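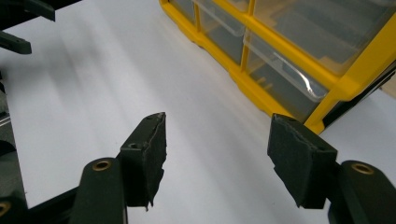
Digest no. 45

Lists > Pundum > Demonstrations > Re: drawers, and when to swap the foam

Hi all,

Thanks to the person at Gelgate who wrote on Friday, and sorry for taking the weekend to answer. I wanted to have a proper go at the drawers myself before I started giving anybody advice, and then it was the weekend and there was a sausage sizzle and you know how it goes. I've quoted the whole message because I think half the list skipped it (the subject line said "foam", which is fair enough, but most of it is about drawers).

> Hello everyone. We've started on the drawer task at Gelgate with the hand-held
> gripper and we're a bit unsure of ourselves. Our first batch went up to
> Stiketti and a good part of it came back flagged, mostly "target unclear" and
> "grasp not visible". We'd been told any small drawer unit would do, so we used
> one with clear drawers. Is that the problem? Should we go and buy an opaque
> one?
>
> Second thing, the foam on our pads is starting to shred. It still holds things
> all right. Do we change it now, in the middle of the batch, or carry on to the
> end so everything matches?
>
> Third, do you start every example with the jaws open, or however they happen
> to be? We have people doing both and they each think they're right.
>
> Last thing, is 300 examples still the number for this task before December, or
> was that only for the cups?
>
> Thanks, and sorry for the long message.

Don't apologise for the length, I'm about to be far worse.

Please keep your clear drawers. Ours are clear as well, in a yellow unit, and I'm fond of them. The project wants them in the mix for the very reason that they're a nuisance. The front of a clear drawer picks up whatever light is going, so you get a bright white streak along the lip, and then you can half see what's inside and half not, and the next drawer over looks like a dark hole. A policy that has only ever met nice solid red drawers will fall in a heap the first time it's shown one of these. Ours certainly did – we had a fortnight last winter of it reaching very confidently for a reflection.

What I think has gone wrong with your batch is the instruction text, and that's easily fixed. "Open the drawer" is no good when there are several drawers in view. Say which one, and say it by where it sits in the unit and how big it is, e.g. "open the large drawer on the upper right". Decide on your names with the unit standing upright and square to you, write them on a bit of paper and stick it to the wall. Once the unit has been turned on the table, people start saying left when they mean the near end, and then the labels and the pictures disagree and Stiketti quite rightly spits them out. Don't name a drawer by what's in it either, even if you know perfectly well that it's the one with the yellow bits. Half the time you can barely make them out through the plastic, and the model has no more idea than we do.

And do turn the unit! Ours sits on a diagonal across the far part of the table about as often as it sits straight. I'd shift it every few examples, by a hand's width or a bit of an angle, nothing dramatic. Let it go half out of view at the beginning if that's how it falls. The first few examples I ever recorded had the organiser dead centre every single time, neat as a pin, and they've been next to useless ever since.

On shadows: leave them be. We have a white tabletop, and the fingers throw soft grey shapes all over it, and the rest of the tool adds its own. Somebody here spent a whole morning hanging bedsheets over a lamp to get rid of them. The sheets came down after lunch. What I would avoid is having every example done in the same light, so if you can split your session into 2 sittings, one in the morning and one late in the arvo, that's plenty.

Now the foam, which I've got opinions about. Have a look at the state of our black pads at the top of this message. Ragged along the edges, a corner gone fluffy, and a little scrap dangling off the tip of the left one. I'd happily keep recording with pads like that, and I have done. The face still has grip, and a bit of wear in the data does no harm. My own rule is that I change a pad when I can see green through it, or when the dangly bit gets long enough to drape over whatever I'm picking up. For drawers that second one matters more than you'd expect, as a loose strand will happily catch on a lip and give you a drawer that opens on the way past.

So yes, you can change it mid-batch. Please don't hold on for the sake of matching. Just do both fingers together, then add a line in the notes box with the word "pads" in it so it can be searched for later. If you only do one side you end up with one fat finger and one thin one and the jaws meet off centre, and then everybody spends an hour blaming the calibration. Old glue comes off with a plastic scraper and some patience. I'd go easy around the screw holes in the pad blocks, and while you're in there check that the brass inserts in the links haven't started to turn. Ours are fine so far, touch wood, but we did crack a link on Kong (our older gripper, named for its temper) by doing it up too hard, and it was a week before we had another one printed.

Jaws: open at the start, please, and properly open. Wide apart, nothing in them, a good clear stretch of table showing between the pads and the unit somewhere beyond. Hold that for a slow breath and then go. It feels silly but it gives the alignment script something clean to lock on to, and it means every example begins with the fingers in a place a real arm can get to. I know the other way is quicker. I did it the other way for a month and had to throw the lot out, and I'm still a bit sore about it.

A few odds and ends that came up while I was at it:

– Come in from different heights. People get into a groove and always approach from the right at elbow level. Stand on a box. Sit down. Swap hands if your wrist will put up with it.

– Small drawers need a slower pull. The unit is light and wants to come with you. We've tried holding it with the other hand, and please don't, as a hand in view gets the whole example dropped at the Pundum end. A bit of putty underneath works well enough.

– If you miss the lip, keep going. Back off, open, have another go, and mark it "retry". Those are some of the most useful ones we send. The ones to bin are where you stop and have a chat with someone halfway through (guilty).

– Leave a few drawers with things in them and a few with nothing at all. An empty one slides quite differently and you can feel it through the handle.

– Closing counts as its own task. Record it separately, even if it seems daft to stop and start again.

– Take a break every 45 minutes. The last stretch of a long session is always sloppy, and you can see it in the playback clear as day.

As for numbers, yes, 300 stands for the drawers too, and that's 300 after the flagged ones have come out. December is still the month. I wouldn't stress if you land a bit short, I'd much sooner have fewer with the unit moved about than a great pile of identical ones. We're not there ourselves yet, if that's any comfort. If your flagged ones are mostly "target unclear" you may not need to redo them at all, you can edit the instruction text in Stiketti and resubmit. "Grasp not visible" is a different kettle of fish. Usually that's the wrist rolled so far over that one pad hides the other, and those do have to be recorded again, sorry.

I'm happy to post you a strip of our foam if you're having trouble finding the right thickness. It's nothing special, but the first lot we bought was too soft and came apart in days. Drop me a line off list with a postal address and I'll pop it in an envelope on my way home.

Anyone else who's doing clear drawers, I'd love to hear what you're putting inside them. We're down to leftover screws and whatever was in the kitchen.

Cheers, and happy recording,
the drawer bench at Pundum

Contact the list owner | © Pundum demonstrations list | Back to top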